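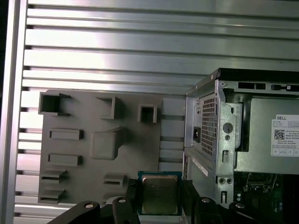

Bench notes, January

Second evening on the wall behind the bench. The slats are aluminum, and the holder panel now hangs low on the left side. I drew it in one piece at first, which came to 14 hours on the printer and lifted at one corner. Version 4 has thicker walls on the square holders and a small radius on the block in the middle. Gray filament, the Kozma stuff, because a spool was already open.

The slot fixtures are stepped so they grip at more than one depth. Clearance is still tight. I will take a file to them before I reprint anything.

The Dell is open for cleaning. Side cover off, CPU socket open and empty. Remaining work:

Blow out the vents under the top edge.
Check the front fan bearing.
Replace the 200 mm extension cable with a longer one from Jatlow.
Weigh the cover, for the shelf calculation.

The shelf bracket from Ridlow is rated for up to 11 kg, and I want the whole machine under that with the cover on.

Panel file goes up once the slots are corrected. The current one has the lower ledge in the wrong place.

Filed under: workshop, storage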